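## 4. Showing the arm a task

Read section 3 before you start this one. Everybody skips section 3, then writes to Haiyan Zhong to ask why the left arm is waving at the ceiling. The answer is in section 3.

A demonstration on the Drirex is one complete run of one task, done by you, with the arms following along. You can lead them by the wrists (hand guiding, 4.2) or drive them from the Haugland handsets (remote control, 4.3). The recorder doesn't care which. Don't switch between the two in the middle of a run, though, as the file will save without complaint and then refuse to open.

### 4.1 Before the first run

1. Clear the table, then put back only what the task sheet calls for. Your coffee is not on the task sheet.
2. Pull the cloth flat. A fold the height of a pencil is enough to tip a light object, and the arm will learn to tip it too.
3. Turn the key on the base unit to **TEACH**. The status light goes from white to amber.
4. Home both arms with the button on the back of the column. Stand clear while they move – they take the shortest path, and they have no opinion about whether you are on it.
5. On the Tramwood console, open **Sessions > New** and pick the task by name. If the task isn't listed, stop and add it under **Tasks** first. Files recorded under "Untitled" are deleted every Friday night.

> **Note:** The console asks for a four-digit station code. For the main table it is 2733. Please stop writing it on the monitor.

### 4.2 Hand guiding

1. Take hold of each wrist by the gray ring. The joints above the ring are not handles, however much they look like it.
2. Squeeze the ring halfway to release the brakes. Squeezing all the way locks them again. This was somebody's idea of a safety feature and you do get used to it.
3. Press the left foot pedal once. Wait for the beep, then move.
4. Do the task at the speed you would like to see it done. The arm copies your pace along with everything else, including the little pause while you wonder what comes next.
5. When you finish, bring both arms back over the start marks and press the pedal again.

**Caution:** Never let go of a ring while the brakes are released. The arm sinks slowly, and slowly is still plenty if there's something under it.

### 4.3 Remote control

1. Seat yourself at the operator chair and strap the handsets on, snug but not tight.
2. Hold your hands in the same pose as the arms shown on the console. The two outlines turn green when they match.
3. Press **Engage**. From here on the arms do what you do. If you need to sneeze, press **Hold** first.
4. Use the trigger to close the gripper. It has 11 force steps, and step 8 is the highest anyone should use on cardboard.
5. Press **Release** before you take the handsets off. People forget this one exactly once.

There is a short lag between your hand and the arm. Don't chase it. If you overshoot, stop, let the arm catch up, and carry on from where it is. A run with a small correction in it is a good run. A run with six corrections and some language is a run you should throw out.

### 4.4 Keeping or dropping a run

After each run the console plays it back at double speed and offers **Keep** and **Drop**. Drop it if:

- you touched an object with your own hand partway through
- the gripper left the table area
- the task ended in a different state from the one on the sheet, even a nicer one

Keep it if the result is right and merely looks clumsy. Most of them look clumsy. We have nearly 2000 kept runs from the March build and not one of them would win a prize for grace.

Between runs, move the objects to new spots and turn a few of them. Left to themselves, people put everything back exactly where it was, and the arm learns that the world is bolted down.

### 4.5 Loose cords

Corded things get their own section, having earned it. A cord lying across the cloth will snag on a fingertip sooner or later and bring the rest of the appliance with it.

1. Place the corded object first and everything else after it.
2. Let the cord lie as it falls. Don't tape it down for the run, unless the task sheet says so.
3. If the arm hooks the cord, press **Hold** and drop the run. Do not try to shake it free by remote. We have seen this tried.
4. Straighten things out by hand with the key turned to **OFF**, then home both arms again.

Nadico grippers have a slimmer fingertip and catch less, but they need their own calibration file. Load it from **Tools > Grippers** before you press **Engage**, or the fingers will stop short of everything by the width of a thumb.

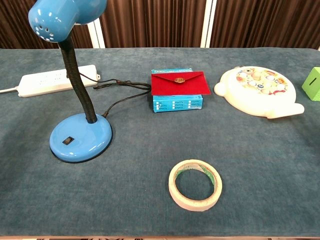

When the last run is saved, turn the key back to **OFF**, hang up the handsets by their straps, and log out of the console so that the next person's runs don't go in under your name.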